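Skedeo Community > Home > Laundry

Towels coming out stiff and a little sour since we moved

Posted by Wahyudi Entili, July 3, 2025

We moved to Traridton in May and our bath towels have gone downhill. They dry hard, they push water across your skin, and after one use they have a faint sour smell. At the old apartment the same towels were fine.

Details, in case they matter:
The washer is a Zusex front loader that came with the house. I don't know how old it is.
I wash towels on warm with liquid detergent, a full cap per load, plus softener.
We dry on a line in the basement. There is no dryer and I don't plan to buy one before winter.
The water leaves white crust on the kettle.

I ran one load with extra detergent and it made no difference that I could see. Is it the water, the washer, or are the towels just worn out? Most are plain terry and I'd like to keep them.

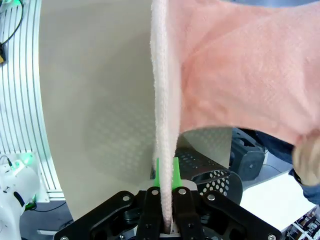 Replies

baxterlane

Your towels are worn out. Buy new ones, wash them hot before you use them, done. I replace mine every couple of years and don't have this problem.

millrace_dee

I wouldn't throw anything away yet. White crust on the kettle means hard water, and a full cap of detergent is usually too much for a home load anyway. What you are feeling is probably a mix of minerals, old detergent and softener stuck in the fabric. Softener leaves a coating, so stop using it on towels completely.

To clear out what is already in there:

Wash the towels alone, with nothing else in the drum, on the hottest setting the care label allows. Use no detergent the first time and look at the water through the door. Mine was gray and full of suds.

Run it again with a normal dose of detergent and half a cup of washing soda. Check the label first if you have anything with a special finish.

Add an extra rinse. If the machine has no button for it, run a rinse and spin by itself afterward.

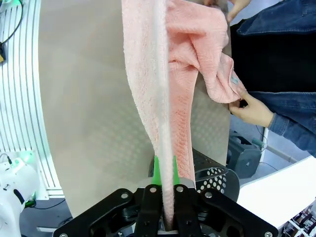
Drying matters as much as washing if you hang things in a basement. Air doesn't move much down there, and a towel that is still damp the next day will smell no matter what soap you used. Give each one a few hard snaps before it goes up, and spread it flat on the line with a gap on either side. If it goes up like the pink one in the photo, twisted into a long column, the inside of the twist dries last. Thick folded edges are slow too, so that is where I feel for damp before taking anything down. A cheap fan pointed along the line cut my drying time in half.

The washer itself could be part of the smell. Pull back the rubber seal at the door and wipe behind it - there is often black slime in the fold. Clean the drain filter, which on most front loaders is behind a small panel at the bottom. Put a shallow pan and an old towel under it first. Then run an empty hot cycle and leave the door open afterward.

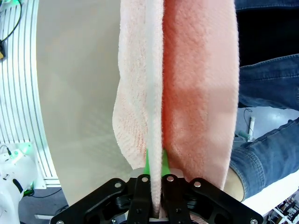 After that, cut the dose. Start with the amount the bottle gives for hard water and a medium load, and go down if you still see suds in the rinse. Line-dried terry is always going to be a bit rougher than tumbled, so don't expect hotel towels. Rubbing the two halves against each other once it's dry takes some of the crunch out.

Wahyudi Entili

Thanks. I did the no-detergent wash this morning and there were suds for most of the cycle. The seal was pretty bad as well. Skipping softener from now on.

Does anyone know if a shower filter fitting would work on a washer inlet, or does it have to be a whole-house softener?

millrace_dee

Shower fittings won't match a washer hose, and most of those filters don't remove hardness anyway. I called Krishnan Plumbing about a whole-house unit and they quoted me $725 before installation. I stuck with washing soda.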